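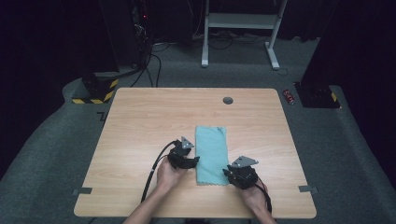

I get more email about folding microfiber towels than about anything else I write on this site, and that includes the post where I was rude about fabric softener. So I've pulled the questions together into one page, with the answers I usually type out one at a time. For most towels I fold lengthwise first, into a tall narrow strip like the teal-blue one on the table, and only then think about what comes next. If the bottom edge goes a bit wavy, I let it. These are cleaning cloths, after all!

Why lengthwise first?

Habit, mostly, but a good one. My shelves are shallow, and a long strip can be turned into a roll, a square or a little standing packet without starting over. If you fold it in half the short way first you end up with a fat, wide thing that slides off the pile (ask me how I know).

Do I need a big table?

No. I like a table with nothing else on the top, but I've folded whole loads on an ironing board and on the lid of the dryer. A bed works too, though the towel tends to sink in and the edges wander.

My edges never line up. What am I doing wrong?

Probably nothing. Cheap microfiber is often cut slightly off square, and the hem pulls in after a few washes. Match the corners at one end, run your palm down the middle, and let the far end do what it likes. Corinne Schumacher wrote to me from Zustville to say she trims hers with pinking shears. I wouldn't — mine shed everywhere when I tried it.

Roll or stack?

Roll for a drawer, stack for a shelf. For a caddy I fold the strip in thirds and stand the packets up on end, so I can pull one out without dragging its neighbors along.

How many towels do you own?

Too many. I bought a bale of 200 with my neighbor Volkan Polat and we split it down the middle of his garage floor. He folds his in quarters and we don't discuss it.

Can I wash them with regular bath towels?

You can, but you'll be picking cotton fluff off them for weeks. I do a separate load, warm water, a small squirt of detergent, no softener. Then low heat or the line.

Do you iron them?

Please don't. The fibers are plastic and they don't care for a hot iron. If a crease bothers you, smooth it with your hand while the towel is still a little warm from the dryer.

How do you keep the kitchen ones away from the bathroom ones?

By color, and I'm strict about it. Teal and blue are for glass and counters, yellow for the bathroom, gray for the floor and the car. Once a towel has done the floor it never gets promoted again.

When do you throw one out?

When it drags on the glass or feels scratchy against dry hands. The worn ones go in a bucket under the sink for paint and bike chains.

Last updated December 20, 2022

Related posts
Fitted sheets, my second attempt
The Morikawa drawer dividers, 2 years on
What I keep under the sink
7 things I stopped ironing
Dish towels: linen or cotton?

Search this site... Go

This site uses cookies to remember your preferences. Accept | Settings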